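Gear Train on a Round Plate: Project Report
Intro to Mechanisms, Tavetside campus
2026-07-15

So, I picked gears. I know half the class went for bridges, and the bridges look great, but I've wanted to understand how a gear train goes together ever since I took apart a kitchen timer and couldn't get it back in the box. My goal was pretty simple on paper: put a small set of metal gears onto a round plate, get them to turn together by hand, and write down what makes that easy or hard. Most of June went into it, and I'd do it again!

What I started with

The set is the Vemville bench kit, which our department keeps in a drawer with the calipers. It has a round metal plate for the base and a mix of gears, some with straight teeth and some with slanted ones. I also borrowed a hand crank from the Eder kit (it fits, with a bit of tape on the shaft, please don't tell the Eder kit). Everything got laid out on a dark gray cloth. I can't recommend the cloth enough. My first try was on a bare bench and I spent more time crawling under it than building. Small shiny parts roll. On cloth they stay where you put them, and you can see them.

The one bad thing is that cloth wrinkles, and if the plate is sitting on a fold it rocks a tiny bit, which you feel in your fingers as soon as you try to seat a gear. I got in the habit of smoothing it out under the plate first and leaving the wrinkles for the outside.

Putting it together

I went through the build 7 times from scratch. The first time I just grabbed whatever gear was closest, and that was a mess, because I'd get a gear seated and then find out the one behind it couldn't go in anymore. After that I worked from the tallest parts to the flattest. The long pinion goes on early while there's still space for your fingers (its teeth run way down the side, so whatever meets it has some room to sit higher or lower). The small flat gear can wait on the cloth. 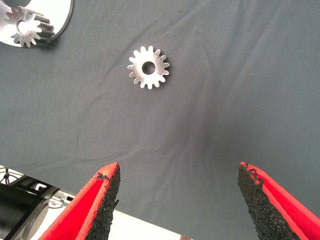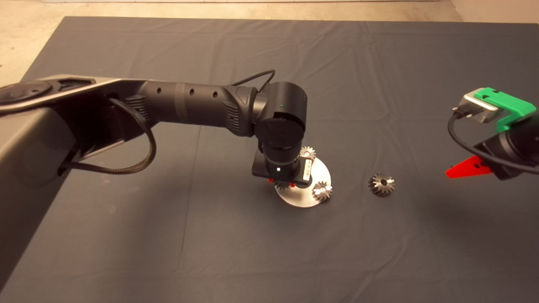 Figure 1. The gear plate on its cloth: a small spur gear set apart from the plate (first picture), and bevel gears on the plate with one more lying to the right of it (second picture).

What I learned about the teeth

Spur gears are the friendly ones. The teeth are straight, the shafts are parallel, and if two of them don't want to mesh you give one a little twist and it drops in. That little twist was my big discovery of week one. Before that I was pushing down, which is the worst thing you can do, since you end up with tooth tip on tooth tip and a sore thumb.

Bevel gears are pickier. The teeth are cut on a cone, so two of them meet at an angle and both have to be at the right depth. Too far out and they skip. Too far in and the whole thing binds and you can barely move the crank. I had one pair that bound up on 4 builds in a row, and I was convinced a tooth was bent. It was me. I hadn't pushed the first gear all the way down, so it was sitting a hair high and the second one had no chance.

Testing

For the test I turned the crank by hand and kept a tally of full turns until something slipped. My worst build gave up at 698 turns. My best one got to 3,708, spread over two evenings with a podcast on, and it hadn't slipped when I stopped. I wouldn't call that a scientific result (my arm isn't a motor and I'm sure I sped up during the good parts of the podcast), but the difference between the two builds was only how carefully I seated the bevel pair.

What I'd change

I'd mark the gears. A dot of paint on one tooth would have saved me a lot of squinting when I wanted to put a pair back the same way. I'd also try a thinner cloth, maybe stretched over a board so it can't bunch up. And I would write things down while I'm building, because my notes from the second and third builds are basically just "ugh" and a drawing of a tooth.

For the next part I want to add the crank mount from the Gurkau set, which has a real bearing in it, and see if the feel gets smoother without the tape. I've already asked for it at the equipment desk and I'm on the list.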